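Re: [gundeck-users] Planner 2 vs. hand-tuned waypoints for bin sorting

From: Yvonne Mellor
To: gundeck-users
Date: Sep 9, 2019

Refilwe Motaung wrote:
> We moved our sorting cell over to the new Gundeck planner and I
> don't see why anyone would go back. Cycle success went from 82
> percent to better than we ever had with waypoints, over 200 picks.
> The collision margins just work. You set the padding once in the
> scene file and forget it. I'd like to propose we deprecate the
> waypoint executor in the December release.

I'd like to slow this down a bit. I don't doubt the numbers, but I'd want to know what was being picked. If it's rigid boxes with a known height, then sure, any planner looks good. Our task is thin plastic packets going into open baskets, two arms on one table, and I can't reproduce "set it once and forget it."

This is the layout I'm testing against, so we're at least arguing over the same thing:

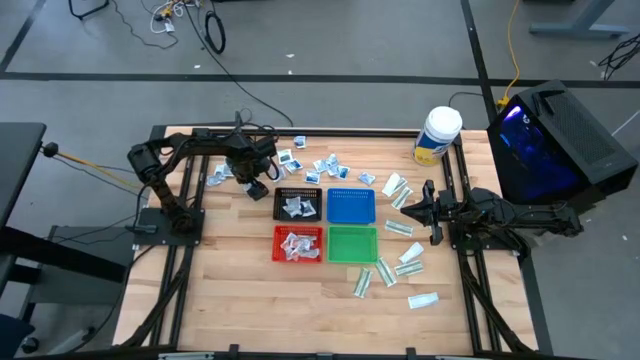
Two-arm sorting table, four baskets, both kinds of packet still out on the wood.

The scene file has the table, the four baskets as open boxes, the wipes canister as a cylinder, and each arm as a moving obstacle for the other. Nothing fancy. With padding at 30 mm the planner refuses most grasps near a basket wall, which is correct behavior and also useless. With padding at 2 mm it accepts nearly everything, including approaches I would not let a student run without a hand on the stop button. Somewhere in between it works for one basket and fails for its neighbor. Refilwe, what value did you land on, and is it the same for every object in the scene? If you ended up with a per-object table, then that's hand tuning under another name and we should say so in the docs.

My second complaint is with how the planner handles the other arm. The README says it "reserves the swept volume." What I see in the logs is that it reserves the swept volume as of the last time the peer published a trajectory. If the peer is paused or replanning, you get an old reservation, and the second arm sits there waiting for space that is already free.

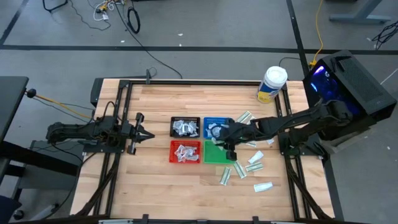
I went through the code for the reservation and there is a timeout, but it's measured from when the message was received and it gets reset by heartbeats. So a healthy peer with a dead plan holds its volume forever. Lightfoot had the same bug in its first scheduler and fixed it by putting a plan ID in the heartbeat. I have half a patch that does this. It breaks the replay tool, which assumes heartbeats have a fixed length (why?).

Also, could somebody who has used the Griltavard perception node say if they trust its height estimates on clear film? I get a decent outline and a z value that wanders. Cludora's node is slower and wanders less, but I've only run it on recorded data, so take that for what it's worth.
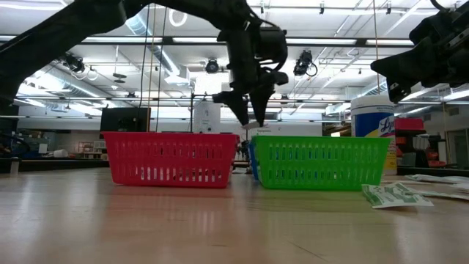
The "success" counter is the part I trust least. It increments when the gripper reports open and the tool pose is inside the basket polygon plus tolerance. Look at what that means with baskets set this close. Red and green have a narrow gap between them, and the fingertips can be right above it with a small white object still held between them. Grow both polygons by the default tolerance and they overlap in the gap, so a release at that spot counts as a success for whichever basket was the goal. Where the thing lands doesn't enter into it. I'm not saying Refilwe's percentage is wrong, only that I can't tell from the counter, and neither can anyone else on this list. A look into the basket after each release would settle it and would cost us one extra perception call.

So, for the record:

I'm against deprecating the waypoint executor in December. It's ugly, but when it fails I know which line to look at.

I'm fine with making the planner the default for new single-arm configs.

Before the two-arm case gets called supported, I'd want the heartbeat fix merged and the counter changed to check what it claims to check.

I'll post the patch once replay stops choking on it. If someone else wants to take replay, please do, I have no attachment to it.

Yvonne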